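Call for Participants: Visual Grading of Dark Fabrics

Last updated 01/12/2023

The Trolar textile laboratory in Bodinitz is recruiting 30 adults for a study of how untrained observers judge creasing, shade and surface wear in dark fabrics. Trained graders use standard reference panels under controlled light. Buyers and wearers do not, and the two groups often disagree on charcoal, navy and black goods. The study will measure the size of that disagreement.

No background in textiles is needed. Applicants who currently grade fabric or color as part of their job cannot be accepted.

What participants do

Each participant attends three sessions at the Parsons building. In the first session you complete a color vision screening and a short practice set. In the second and third sessions you rate fabric specimens one at a time on a printed scale. The full set contains 229 specimens, divided between the two rating sessions. Specimens include flat swatches and made-up pieces such as sleeves and cuffs.

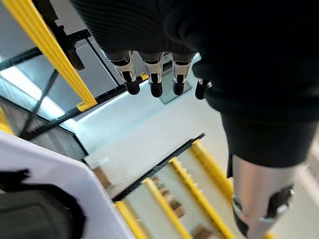
Black sleeve with faint ribbing and a rounded cuff.

You will be asked for three ratings per specimen: depth of shade, severity of creasing, and overall acceptability. Work at your own pace. Breaks are scheduled between blocks, and you may ask for an additional break at any time. Ratings cannot be changed once the sheet for a block has been handed in.

Lighting is held constant in the rating booth. Please do not wear tinted glasses, and wear plain gray or white clothing on your upper body. Lab coats are available on request.

Why dark fabrics

Creases in a pale cloth are read mainly from shadow. In a dark cloth the shadow carries little information, and observers rely on the sheen along the top of each fold. A small change in viewing angle can then shift a rating by a full grade. A pilot run in October with staff from the Skestamden office showed this effect clearly enough to justify the larger study.

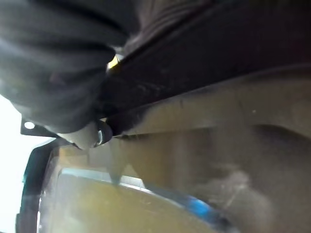
Charcoal-gray fabric with soft, rounded folds.

Eligibility

Participants must be 18 or older, able to read English, and have normal or corrected-to-normal vision. Contact lenses and untinted glasses are acceptable. You must be able to handle common fibers, including wool, without a skin reaction. A color vision deficiency does not exclude you, but places for this group are limited to eight.

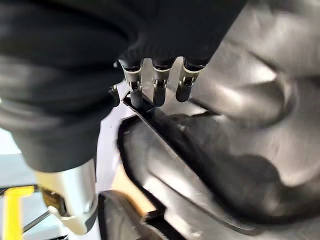 Dark charcoal fabric, broad folds and creases.

Payment and data

Participants are paid at the end of each session. Travel within Bodinitz is reimbursed against receipts. You may withdraw at any point and keep payment for sessions already completed. Rating sheets are stored under a participant number, and names are kept in a separate file that is deleted when the study closes.

How to apply

Send a short message to Byung-chul Woo, study coordinator, at the Trolar front desk in the Parsons building. State your age, your occupation, whether you wear corrective lenses, and any known fiber allergies. Mark the message "Dark Fabric Grading." Applications are handled in order of receipt, and those who meet the criteria will be sent an information sheet and consent form before the first session is booked.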